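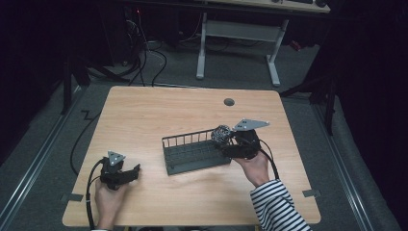 Figure 3. Bimanual trial with the two hand-held grippers. The right gripper is at the wire rack, with the patterned ball between its jaws.

4.2 Comparison of jaw sets

We compared the Plarkolov and Stimlow jaws on the same rack task. Each operator used both sets, starting with a different one, and the table and rack were left where they were between changes. We recorded 434 trials and kept 409 after dropping those with lost marker tracking; of the dropped trials, most came from the left hand. The Stimlow jaws let go of the ball more cleanly but slipped more often when it was picked up near a rack bar. Operators also said the cable pulled at the wrist on long reaches.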